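Fitting a fabric sleeve and checking cable slack on a four-finger hand

Filed under: Arm builds, Cabling
Written by Isauro Ventura. Bench checks by Karla Ibarra.

This page covers dressing the forearm of a home-built arm with a knit sleeve, routing the finger cables underneath it, and confirming that the wrist can reach its limits without pulling on anything. It assumes the arm is already assembled and homed, and that the hand moves under its own controller. If the hand has not been bolted on yet, do the Bamow flange page first and come back.

The build here uses a Noltora hand on a Gultell arm. The hand has four fingers. Other hands will work, but the cable lengths will differ.

What you need

Knit tube, black or dark, with some stretch in both directions
Hook-and-loop strap, narrow
4 reusable cable ties
Soft tape measure
Fabric chalk or a strip of masking tape
Hex keys for the wrist cover
A needle and polyester thread

Do not use woven fabric. It creases at the elbow and the crease ends up in the joint. Old thermal leggings are fine if the elastic still recovers. Cotton ribbing pills after a few weeks and sheds lint into the wrist bearing.

Before you start

Power the arm down at the supply, not only in software. The Gultell brakes hold the shoulder and elbow but the wrist is free to drop, so support the hand with a folded towel. Take a phone photo of the existing cable run from both sides.

Step 1. Measure the sleeve

Set the elbow straight. Measure from the elbow cover to the inner edge of the wrist section, then add 40 mm. The extra is taken up when the elbow bends. Measure the largest circumference of the forearm with the cables lying against it and cut the tube slightly under that figure, so it holds by its own stretch.

Mark the wrist end with chalk. The sleeve has to stop short of the rotating section. If the fabric overlaps it, the roll joint winds the knit up on itself and the motor will stall or tear the hem.

Step 2. Hem the wrist end

Fold the edge under once and stitch it with a loose zigzag. A straight stitch will snap the first time the tube is pulled over the hand. Leave the elbow end raw for now and trim it later.

Step 3. Lay the cables

Run the power pair and the data cable on opposite sides of the forearm. Emiliano Maldonado ran them together on the first version and saw dropped packets whenever two fingers closed under load. Separating them cleared it.

Use the cable ties as loose guides. You should be able to slide each cable through its tie with two fingertips. Two ties go near the elbow, one at mid-forearm and one just before the wrist. Face all the tie heads outwards, away from the arm body.

Leave a service loop at the wrist. On this build the loop is one relaxed turn lying flat beside the housing. Making it bigger does not help, and a large loop will show as a lump and catch on furniture.

Step 4. Pull the sleeve on

Disconnect the hand at the wrist connector and remove it. It is possible to stretch the sleeve over the fingers, but the hinge pins snag the knit. Roll the tube up like a sock, pass it over the wrist and unroll it towards the elbow. Refit the hand, reconnect, and tug the connector lightly to confirm the latch.

Wrap the hook-and-loop strap at the elbow end over the raw edge. Keep it snug but do not compress the cables.

Step 5. Range check, powered

Clear the area. We do this step in the bedroom where the arm will be used and not on the bench, as the bench clamps block the low poses. Start at ten percent speed. Move one joint at a time in this order: wrist roll, wrist pitch, elbow, then shoulder. Hold at each limit and look at the hem.

Next, bring the hand to the sideways pose with the fingers open. This pose uses the most cable.

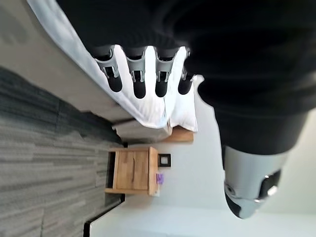
Sideways pose beside the bed, fingers open, knit sleeve on the arm.

At this pose check the following. The fabric should lie in soft folds and not be drawn tight. The metal of the wrist section should be clear of the hem. The fingers should be slightly spread with no two touching. If one finger sits closer to the palm than you commanded, recheck its zero before blaming the cable.

Repeat the pose from the other direction of roll. Slack that is adequate one way can be short the other way, depending on which side the loop sits.

Step 6. Finger sweep

With the arm still, close and open each finger alone, then all together. Watch the motor current in the controller log. A cable that is pulling shows up as a slow rise near the end of travel. A stiff hinge shows up as a spike in the same place every time.

Karla's limit for this hand is a difference of 4 percent between the sleeved and unsleeved sweeps. Ours came in under that after the mid-forearm tie was loosened.

Step 7. Trim and finish

Power down. Cut the raw elbow end so that a short margin shows past the strap. Turn the margin back over the strap and tack it with a few stitches. Label both cables at the elbow.

Faults and fixes

Sleeve creeps towards the elbow: the tube is too wide. Take in the seam or add a second strap at mid-forearm, clear of the tie heads.

Sleeve twists with the roll joint: the hem is overlapping the rotating section. Shorten it.

Hand drops offline at full pitch: the service loop has been pulled straight. Feed slack down from the elbow through the ties.

Wrist runs warmer than before: the knit is too thick. Montserrat Bermúdez went to a thinner tube on the Solís arm and had no further trouble.

Maintenance

Take the sleeve off every 2 months, wash it cold and let it dry flat. While it is off, wipe the wrist, inspect the cable jackets where they pass the ties, and rerun the finger sweep. Keep the log from each sweep in the same folder as the first one.

The cutting pattern was last changed in July. Older copies add too little length at the elbow.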